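# How Does a Feed Mill Run Itself?

Cows, pigs and chickens eat a lot. On a big farm, nobody has time to mix every meal with a shovel. The feed comes from a building called a feed mill, and in many mills today computers do most of the mixing.

Let's look at the one in Telberg. It is run by a company called Rathjen.

## Start with the recipe

Feed has a recipe, like pancakes do. A recipe for young pigs has corn, soybean meal, salt and vitamins. A recipe for dairy cows is different. The Telberg mill keeps 140 recipes in its computer.

The person in charge of the recipes is Marlene Hagedorn. When a farmer sends in an order, she picks the recipe and types in how much is needed. Then she presses start.

## Weighing

The corn and soybean meal are stored in tall round bins. Under each bin is a small door called a gate. The computer opens the gate and the corn drops onto a scale.

How does the computer know when to stop? The scale has sensors inside it. A sensor is a part that measures something and sends the number to the computer. If the recipe calls for 1,000 pounds of corn, the computer watches the number go up. It starts to close the gate a little early, while some corn is still falling through the air. That last bit lands on the scale too.

## Mixing

Next, everything goes into the mixer. Big metal paddles turn it over and over for 3 minutes. Salt and vitamins go in as very small amounts, so they have to be spread out evenly. A pig that got all the salt in one bite would not be happy.

## The small brain in the box

The computer that opens the gates doesn't look like the one at school. It is called a programmable logic controller, or PLC for short. It sits in a metal cabinet and does the same few jobs again and again:

1. Read the sensors.
2. Decide what to do.
3. Turn motors and gates on or off.

Then it goes back to step 1. It does this many times every second.

You have simple controllers at home, too. A thermostat reads the temperature in your bedroom and decides if the heat should come on.
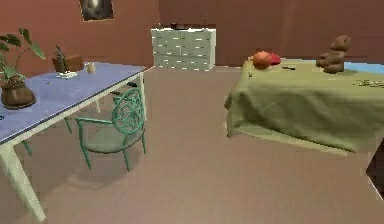
A washing machine checks how much water is in the tub – when there is enough, it shuts off the water. The mill works the same way, with many more sensors.

## Do people still work there?

Yes. Before the mill had controllers, workers opened the gates by hand and wrote each weight in a notebook. Now they check the machines, test the feed and load the trucks. In September, when the new corn starts coming in, the mill can fill 60 trucks in a week.

There is also a red stop button near every big machine. Any worker can push it, and the machine stops.

## Words to know

**Bin:** a tall container for storing grain.

**Gate:** a small door under a bin.

**Sensor:** a part that measures something.

**PLC:** a small, tough computer that runs machines.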